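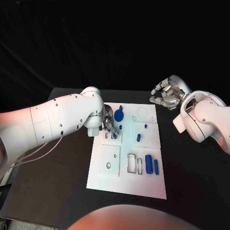

STUDENT PROJECTS / FALL TERM REPORT

Pegs, Gears and One White Board
Jaxon Lapointe, with Lise Petrenko

Our group got the board topic, and I was thrilled – I've liked peg puzzles since I was little! The task was to plan an assembly board that a first-time user could finish without reading anything. Lise did the drawings, I did the cutting (and the re-cutting), and Ardalan Mazandarani let us use the good bench in the Lanby room on weekends.

We had a budget of 245 dollars and spent way too much of it on test pieces. Our first layout was so crowded that you couldn't get your fingers around one part without bumping the next, so we threw it out and started over with more space near the corners. 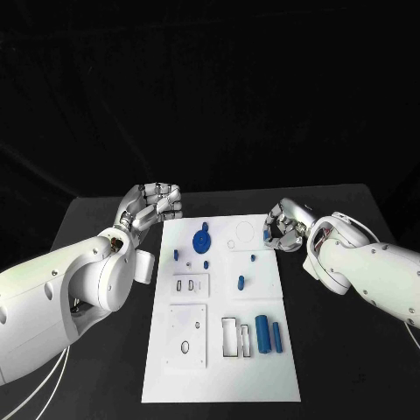

Picking a background took us longer than I'd like to admit. Lise wanted a bright tablecloth and I wanted bare wood, and we went back and forth for a whole afternoon. What won me over was how sharply the white board stands out on the dark gray table with plain black fabric behind it, so you see the edges right away. Roy Dunmore, our advisor, thought a lighter gray would be easier on the eyes, and we may still try that in October's last session.

We also argued about how snug the holes should be. I sanded one peg for 25 minutes and then it was too loose, so back to the saw I went – lesson learned, go slow and check the fit often. 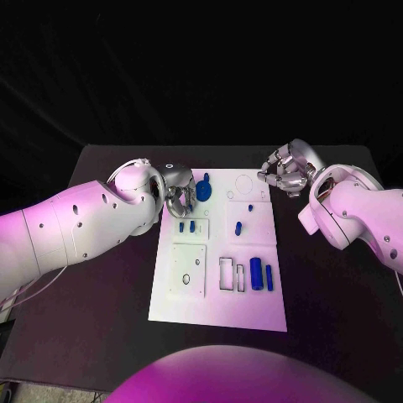

What We'd Change

I'd put the gear pieces on their own side of the board and keep the plain pegs together. Lise would like a tray for spares, and she's already sketching one. Océane Thibodeau's group has asked to borrow our drawings for their Nastwood build, so we still need to clean those up and label the hole sizes.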